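Starting a skills training center in a small town, how do you pick who gets in?

Asked in Community Projects

Our group in Brulbridge finally got the old feed store building for a job training center. Doors open in November if the wiring passes. Problem is we have 20 spots and way more than that on the signup sheet already, 100 names last I looked, and people are getting mad before we even start. The courses are sewing, basic plumbing, and phone repair. No fees. Half the board wants first come first served. Other half wants it to go to people who are out of work. My uncle wants his neighbor's kids in, of course.

Anyone done this? How did you pick without the whole town fighting? Also do we let people from Trukov in, its the next town over and they did chip in some for the roof.

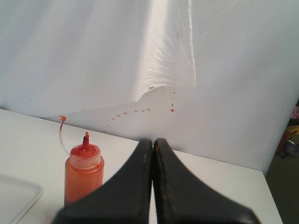
Ostap Sirko
Asker, new member

Forgot to say, ages are all over the place. Youngest on the list is still in school. Thx

2 answers

Vira Dovhaniuk
Answered

Did this in Lundstead. First come first served was a mess, the people who heard early were all friends of the board. Do not do that.

What worked ok for us:
Write the rules down before you look at any names. One page, tape it to the door.
Must live in the area, must be out of school, must be able to come every class day.
If still too many, draw names in public. We did it on a Saturday at the market, a kid pulled slips out of a bucket. People grumbled but they saw it.
Keep a waiting list, in order. We lost 11 people in the first month, jobs, babies, bus money. All of those seats got filled.

On the other town, if they gave money then give them a set number of seats and say so up front. We gave Fahy a few and it was fine. Put the number in the rules too or you will hear about it forever.

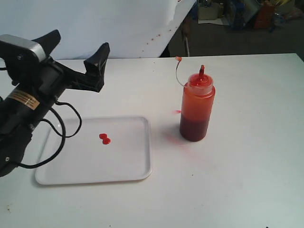
White tray on the table, black cables over the left side.

Also board members' relatives go in the same draw as everbody else. Your uncle will live.

Edit: somebody messaged asking about a signup fee. We tried a small refundable deposit for the second group. It cut no-shows but it also kept out the ones we wanted most, so we dropped it.

Rostyslav Stelmakh
Answered

Just run two shifts. Morning and evening. Then you got double the spots

Comments on this answer

Ostap Sirko: only have one sewing teacher and she works days. Maybe for plumbing tho

Myung-ja Yook: Ask her about evenings before you promise anything. We lost a good teacher that way. And keep the sewing group to 10, more than that and they just wait for machines.

Ostap Sirko: ok. Going with the draw I think, will bring it to the board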